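Search this site Search Enter keywords

4.2 Mixed bundles

I'll admit that bundles were the part of the Josby study I looked forward to least. When we wrote the protocol in May, I pictured tidying as a thing people do one object at a time: pick up a cup, find its shelf, go back for the next. Then we watched the first few households clear a room, and hardly anyone worked that way! People scoop. They grab the soft thing on the floor, catch a couple of hard things in it, and carry the whole lot off in one trip.

We logged 2,742 carries across the 128 sessions, and I coded every one of them twice (the second pass was much less fun). A carry went down as a "mixed bundle" if it held at least one piece of cloth and at least one rigid item, with the cloth touching the rigid item on more than one side. That last bit matters. A towel lying on top of a box is a stack in our scheme, and stacks are covered in Section 4.1.

Figure 3 gives a fair idea of what I mean. The cloth is fleece, and it goes around the lower part of the hard items and leaves their upper ends sticking out. I started calling these "bouquets" in my notes and the name stuck, so it appears in the Zemumine coding sheet too. 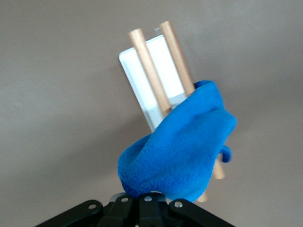
Figure 3. A mixed bundle of the bouquet type: blue fleece cloth around a white rectangular plastic object and two tan rods.

Fleece deserves a word of its own. It bunches up into fat, loose folds and it's fuzzy enough that smooth plastic doesn't slide around in it much, at least in my hands when I tried it at my desk. Thin cotton was far more annoying. Mowat's older scheme lumps all cloth together as "soft goods," and I followed it at first, but I kept writing little notes in the margin about which fabric it was, so in the end I split the category and recoded.

The harder question was where a bundle ends. Suppose someone sets the whole thing down on a bed, pulls out one rod and walks off with the rest. I counted that as two carries with a partial unload between them. The Grida coders, who kindly went through six of our sessions, counted it as one, and we went back and forth on this for roughly 10 emails before agreeing to report both versions (see Table 5).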